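Brenby Tenants' and Residents' Group
Notes of the meeting held 11 Nov 2025, back room, Wesell Road

I said I'd do the minutes again as long as I could write them my own way, so here they are. Corrections to me before the next one, please. We had a decent turnout, and the heating was on for once!

1. Last time's notes

Agreed with one change. I'd put down that the bin store lock was mended and it had only been looked at. Sorry.

2. Can a machine do the chores yet?

This was the big one and it took most of the evening. As you'll remember, in August we were asked whether the group should put the Habte legacy money towards some kind of home help robot that members could borrow, mainly for those of us with bad backs or dodgy hips. There is 3390 pounds in the pot. I had been sent off to find out what that would get us, and I came back with mixed news.

The floor cleaners are fine. Two members have one and love it (one said hers gets under the bed better than she ever did), but you still have to pick everything up off the floor first, and that is exactly the bit people wanted help with. The Veduvia people were very pleasant on the phone and sent me a leaflet. Their cheapest trial is 545 pounds for a month, and what you get is an arm on a stand that will move things from one table to another. It doesn't do stairs. It doesn't do beds either, and I did ask twice.

We then had a good long natter about what a chore really is. Somebody said tidying a bedroom sounds like one job until you try to write it down. There's a rumpled duvet to pull straight, a blanket in a heap on the pillow, a bag of shopping on the floor that wants unpacking, and a great flat sheet of cardboard that has to be got hold of before you can do much else. My grandson would call that ten minutes' work - he'd take forty, mind you. For a machine each of those is a separate puzzle, and the cloth ones seem to be the worst, as a duvet is never the same shape twice. 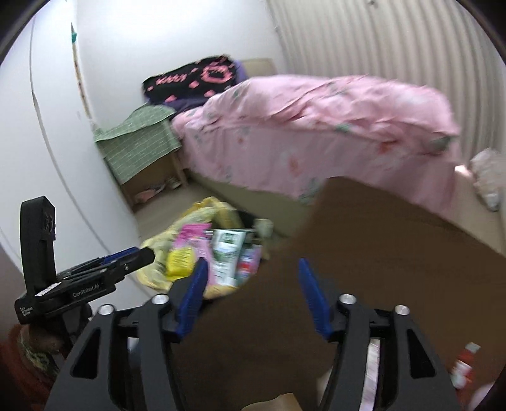
3. What we decided about the money

No purchase this year. I proposed it, it was seconded, and three people voted against, which is their right and I have written it down as they asked. Their feeling was that we'll be saying "wait and see" for ever. I do have some sympathy with that! We did agree to spend up to 100 pounds on long-handled grabbers and a folding trolley for the lending cupboard, and I'm to get prices.

I'm also to ring Veduvia back and find out whether they'd do an afternoon demonstration for nothing. The meeting wants to see it deal with a carrier bag and a fitted sheet, and has asked that the sheet be one of ours.

4. Any other business

Parking outside the flats, again. Letter to go off, again.

The big teapot has lost its lid. If it's gone home with you, please bring it back.

Quiz tickets are with me. Next meeting same place, date to follow once I know when the room is free.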